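Rapport de projet : le tri des déchets au foyer étudiant Jaro

Module « Environnement et vie collective », deuxième année
Encadrement : Niamh Mac Carthaigh

1. Contexte

Le foyer Jaro loge 300 étudiants répartis sur cinq étages. Chaque étage dispose d'une cuisine commune et d'un local à poubelles. Les bacs jaunes y ont été installés il y a deux ans, mais la société de collecte Zudum en refuse encore une partie à cause des erreurs de tri. Un bac refusé part avec les ordures ménagères et le foyer paie un supplément.

Notre groupe a choisi ce sujet parce que trois d'entre nous habitent sur place. La question de départ était simple : pourquoi les résidents trient-ils mal alors que les consignes sont affichées dans chaque cuisine ?

2. Méthode

Le travail s'est déroulé en trois temps, à partir de janvier.

Nous avons d'abord distribué un questionnaire papier dans les boîtes aux lettres. Il comportait 8 questions, dont deux ouvertes. Nous avons ensuite mené des entretiens courts, en fin de journée, dans les cuisines du premier et du quatrième étage. Enfin, nous avons pesé et caractérisé le contenu des bacs jaunes de ces deux étages. Au total, 776 objets ont été classés. La grille utilisée est celle du guide Pyo, que nous avons raccourcie en regroupant les différents plastiques dans une seule catégorie.

Le questionnaire a été relu par notre encadrante, qui nous a fait retirer une question sur le revenu. Elle n'apportait rien au sujet et risquait de faire baisser le nombre de réponses.

3. Résultats du questionnaire

Le taux de retour est de 40 %, ce qui dépasse ce que nous attendions. Les résidents qui ont répondu sont sans doute plus intéressés par le sujet que les autres, et il faut en tenir compte à la lecture.

La plupart déclarent trier « toujours » ou « souvent ». Les réponses aux questions ouvertes sont plus nuancées. Plusieurs personnes écrivent que les règles changent d'une ville à l'autre et qu'elles appliquent celles de leur commune d'origine. Les étudiants étrangers signalent que l'affiche existe seulement en français. D'autres se plaignent du local lui-même, jugé trop petit et mal éclairé.

4. Ce que contiennent les bacs

Les erreurs les plus fréquentes concernent les mouchoirs et l'essuie-tout. Beaucoup de résidents les considèrent comme du papier et les mettent dans le bac jaune. Or les fibres sont trop courtes pour être recyclées et ces produits sont souvent souillés. Viennent ensuite les barquettes contenant des restes de repas, puis la vaisselle cassée, surtout au quatrième étage.

Le papier d'essuyage pose aussi un problème de volume. Froissé, il prend de la place et cache les autres erreurs au moment du contrôle visuel.

Un mouchoir froissé parmi d'autres déchets, sur une table blanche.

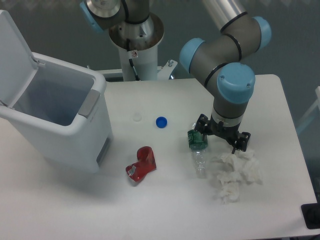 5. Essai d'une nouvelle affiche

À partir de ces résultats, nous avons dessiné une affiche avec le logiciel Jutow. Elle est bilingue et ne montre que les objets qui posent problème, avec le bac correspondant. L'ancienne affiche énumérait tous les déchets possibles en petits caractères et les résidents interrogés ne la lisaient plus.

L'affiche a été posée au premier étage pendant trois semaines. Le quatrième étage a gardé l'ancienne et a servi de comparaison. Les mouchoirs ont nettement diminué dans les bacs du premier étage. Pour les barquettes, la différence est faible : les résidents connaissent la règle mais ne vident pas toujours l'emballage avant de le jeter.

6. Limites

La période d'essai est courte et comprend une semaine de révisions, pendant laquelle les cuisines sont moins utilisées. Nous n'avons pas pu suivre les cinq étages. Les deux étages comparés ne sont pas identiques non plus, car le quatrième accueille davantage d'étudiants en colocation.

7. Suites proposées

Nous proposons d'étendre l'affiche à tous les étages et d'ajouter une petite poubelle ordinaire près de chaque évier, là où l'essuie-tout est utilisé. La direction du foyer a donné son accord pour l'affiche. La question des poubelles dépend du budget et sera examinée à la rentrée.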